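Hard-shell pencil case

A hard-shell pencil case is a small zipped container for writing and drawing equipment, made in two moulded halves that hold their shape when empty. It is carried mainly by pupils of primary school age, usually inside a backpack. The type is distinguished from the soft pencil case, a fabric pouch without stiffening, and from the pencil tin and pencil box, which are rigid but close with a lid or a sliding panel.

Terminology

The terms "hard case", "moulded case" and "shell case" are used interchangeably in retail catalogues. "Hard-top" is sometimes reserved for models in which only the front half is moulded and the back is flat board covered in cloth. In older stationery lists the word "etui" also occurs, though it properly refers to a narrower container for needles or instruments.

Shape and size

Most cases are rounded rectangles, longer than they are wide, with generous corner radii. The radius is set by the closure as much as by appearance: a zip sewn round a tight corner buckles, and the slider sticks at that point. A common internal length is 23 cm, enough for an unsharpened pencil and for most short rulers. Depth varies more than length, and is the dimension that decides whether a case will fit in the front pocket of a school bag.

The front is usually slightly domed. Doming stiffens the shell against pressure from books and adds room above the pencils for a sharpener or glue stick. A domed case will stand on its end only if the curve at the foot is shallow, and is less stable there than a pencil tin of the same height. 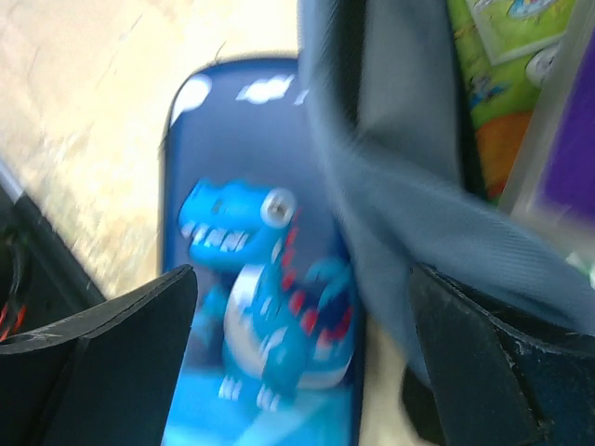

Construction

The shell is formed by heating a laminated sheet and pressing it over a mould. A typical laminate has a printed outer skin, a foam core and a knitted lining. The two halves are trimmed, then sewn to a fabric gusset that carries the zip. The gusset is left uncut along one side, where it acts as the hinge.

Interior fittings depend on price. The simplest cases are empty. Others have a row of elastic loops on one side and a mesh pocket on the other, or a hinged inner leaf that holds coloured pencils separately from pens. Loops are normally sewn to a flat backing panel, as stitching through the domed half would show on the front.

Closure

The zip of a hard-shell case runs along one long side and round both ends, so that the case opens flat like a book. Coil zips are preferred to moulded tooth zips because they bend more readily at the corners. The fabric that carries the track is often chosen in a darker shade than the shell, which hides soiling from handling. A case with a blue printed front, for instance, may be given a navy border and track, with a silver-coloured metal slider whose pull hangs free at the side. A free-hanging pull is easy for small fingers to find, but it can catch on the lining of a bag, and some makers fit a cord or a rubber tab in its place.
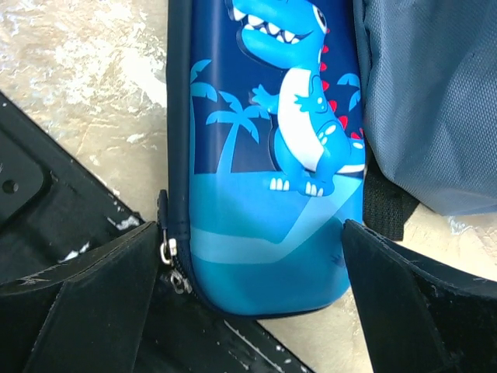

Printed decoration is applied to the sheet before moulding and therefore stretches with it. Designers allow for this by keeping faces and lettering away from the shoulders of the shell, where the stretch is greatest. Large single figures are favoured for younger children. Dinosaurs are a standing subject, generally drawn upright and in profile so that the figure suits the tall format; a bright cyan animal with red spikes against a navy ground with palm trees is a representative treatment, the background shapes being kept to lighter blues so that the figure stays legible from a distance. Some prints are combined with shallow embossing, in which the outline of the figure is raised from the surface. Embossed areas wear first, and the colour is commonly lost from the highest points while the remainder of the print is sound.

Use in school bags

In a packed bag the case competes for space with books, a lunch container and a drinks bottle. Bags intended for younger pupils normally have a main compartment and a shallower front compartment, each with its own zip. Placing the case in the front compartment allows it to be reached without disturbing the books. Placing it in the main compartment protects it better, but it tends to work its way to the bottom.

A study of classroom equipment by Wubit Ejigu and Nuria Wako, covering 1,533 bags at schools in Plerkach and Daston, recorded where pencil cases were carried. Front compartments were the most frequent location for soft cases, whereas hard-shell cases were more often found upright in the main compartment, against the side wall. The authors attributed the difference to depth, and noted that a bag of light woven polyester bulges visibly when a rigid object is placed in its front pocket.

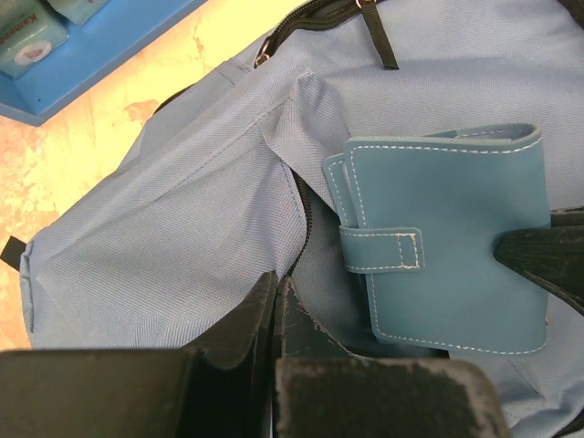 They also recorded the other small articles carried alongside the case, among them purses, card holders and keys. Where such articles shared a compartment with a hard-shell case, scratches to the print were common, with keys the usual cause. Leather and cloth articles left no marks.

Loading a soft backpack is easiest when the bag is upright and its back panel supported. If it is lying down, the compartment collapses and the opening has to be held apart while the case is put in. The long axis of the case should be in line with the opening. Loose shoulder straps are best laid clear of the zip before it is drawn closed.

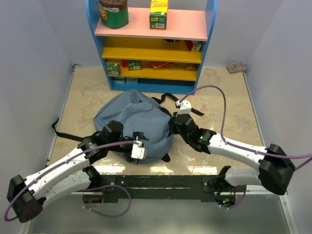
Durability and faults

The zip is the part most likely to fail. Usual faults are separation of the coil behind the slider, loss of the pull, and fraying of the gusset at the hinge. Separation can often be corrected by returning the slider to the end stop and closing it slowly. A worn slider may be tightened with pliers, although repeated tightening cracks the metal.

Dents in the shell recover if the foam core is undamaged. A crease through the core is permanent. In bending trials at the Jemal workshop, shells were folded along the centre line and released; those with a 2 mm core regained their shape, and unlined shells did not.

Care

The outer surface is wiped with a damp cloth. Ink is removed from the lining with soap and cold water, and the case is left open until dry. Machine washing is unsuitable, as the laminate separates. Pencil shavings should be brushed out of the track with a dry toothbrush.

Variants

Double-decker case: two compartments sharing a central wall, each with a separate zip.

Over pattern: a case in which the front half overlaps the back and the zip is set below the rim, protected from knocks.

Standing case: a case with a flat foot, which opens at the upper end and serves as a desk pot.

See also

Pencil box
Pencil tin
School bag
Zip fastener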